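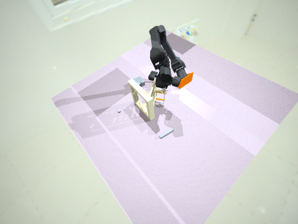

Gronmont Bench Cell: planning and ordering

The Gronmont bench cell is a small robot arm station for handling light parts on a flat mat. It is sold by Celtden as one set, and the same set is available as a simulation model, so that you can try your parts before you pay for the hardware. Many of our customers begin with the model only and order the arm some months later.

What is in the set
Arm with wrist and gripper, dark grey
Gripper plates, one pair, orange
Square work mat
Controller and power supply
Emergency stop with cable
Simulation model of all of the above, with one year of updates

Prices
Simulation model only, one seat: 467 EUR
Each further seat: 100 EUR
Spare gripper and plates: 579 EUR
Full bench cell: 1794 EUR
Prices are without tax and without delivery. If you have bought the model first, the price of one seat is taken off the full cell when you order it within the same budget year. Please write your old order number on the new order, we can not find it by the company name only.

Try the job first
We ask every buyer to send us drawings of the parts before the order. Simple shapes are enough. Open square frames, small blocks, flat bars and pieces with thin crossbars can all be put in the model and moved about on the mat. Thin pieces need the most attention, as the gripper must come in between the uprights and there is often another part standing close by. When a part is hard to reach in the model, it will not become easier on your bench.

The light in the model can be changed also. If you plan to add a camera, set a low strong light from one side and look at where the shadows of the arm and the parts fall. Customers who did this in good time have often bought a second lamp in place of a more expensive camera.

What to put in your budget
The set does not include a table, a camera, lamps or a guard. The table must be stiff and level. You should leave free floor on all sides for the person who loads the parts. For training, please count one day for two people. Gaspard Aubert gives the training in English or French, at your place or by video call, and the price depends on the travel.

Gripper plates wear out. A laboratory which runs the cell every day will want a second pair in the first year. They are fixed with two screws and you can change them yourself.

Delivery
The simulation model is sent by download link on the next working day. For the full cell, please ask for the present delivery time. Orders which came in before the end of March are being packed now. Controllers are made by Oda and they arrive to us in small lots, so the time can change from one month to the next.

Older Uronetti arms
The mat can be used with an Uronetti arm, the gripper can not. The wrist flange is different and we do not sell an adapter.

Questions before ordering
For parts and drawings write to Daichi Sakamoto, technical sales. Please give the weight and the smallest width of every part.

Page last changed 2022-05-03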